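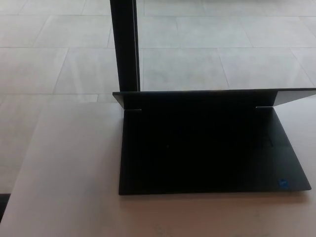
Dataset notes / Hand comparison

Laptop lid task: Trevaskis hand against Larance hand

Maintained by Kirsty Pirihi. Last edited Tue 19 December.

Read this before you quote a success rate from it. The set was recorded at Koladari in November to find out if the Trevaskis jointed hand is worth the extra money over the Larance two-jaw gripper for opening and closing laptops. I went in doubtful and the numbers haven't moved me much.

What is in it

72 episodes, split between the two hands, all run on the Naltard controller. Each episode has head camera video, joint positions and a text label for the outcome. There are no force readings. The Trevaskis sales sheet makes a lot of its fingertip sensing, but the channel dropped out so often that we removed it from the release.

The table, the tiled floor and the black post behind the table stay put throughout. Don't expect a policy trained on this to cope with your kitchen.

Outcome labels

Ona Žukauskas labeled everything from the head camera. "Open" means the lid ended past upright and stayed there. "Partial" means it moved and came back down. I think "partial" is too generous. If you are comparing hands, count it as a failure and see how much of the gap is left.

Known problems

1. Dark on dark. With the lid tilted far back, the keyboard side of the laptop comes out as one black slab at head camera resolution. Keys and touchpad can't be made out, so don't use those views for keypoint work.

2. Hand against base. The black fingers blend into the black front of the laptop, and it is hard to say where the lower finger stops. Our segmentation masks are guesswork there. A lighter hand would have been easier to label, and we asked for one. 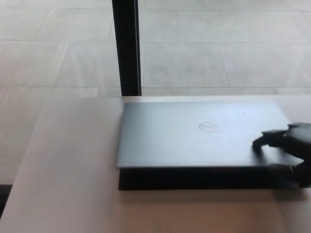 3. One brand of laptop. It's a Dell with a gray lid. A stiffer hinge might reverse the whole result.

4. Operator practice. The Trevaskis episodes were recorded second, by people who had already done the Larance ones. We did not correct for this, and I don't see how we could now.

Result, such as it is

38 episodes are labeled "open" across both hands. The per-hand split is in outcomes.csv. I left it out of this file on purpose, having seen the last one pasted into a slide without the list above.

Files

episodes/ video and joint logs
outcomes.csv labels, one row per episode
masks/ see problem 2 first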